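Packing the school bag: notes for the Leta parents' evening, September 2022

Slide one. Say hello, wait for the chairs at the back to settle, and let people find their tea.
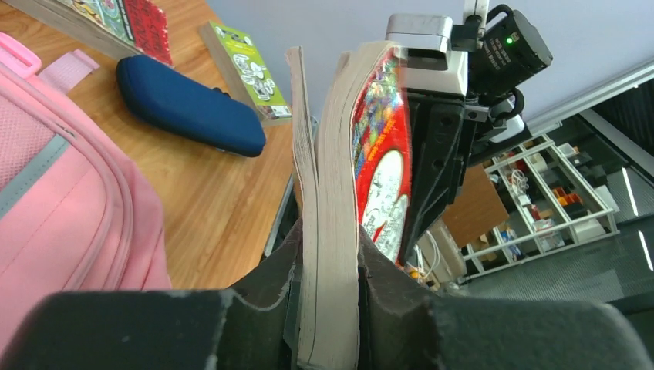
Start with the mornings, as everybody in the hall has had one where the reading book was still under the sofa at ten to nine. I like to ask for a show of hands here, and I always put mine up first!

Then on to the evening before. Everything comes out on the table, bag, books, pencil case, the lot, and the child does the choosing while you sit nearby with a cuppa (do stress the sitting). Thick books go in first, against the back, with thin paperbacks in front so their corners don't curl. Pencil case last, on top, zipped.

Pause for the question about heavy bags. There usually is one, and it's a fair one. Only tomorrow's books, please, and the rest can live on a shelf.

Mention the Drarno book swap, 50 pence a paperback, and that we had 22 families along in April, which was lovely.

Slide two is the checklist. Hand round the paper copies now, and keep a few back for latecomers.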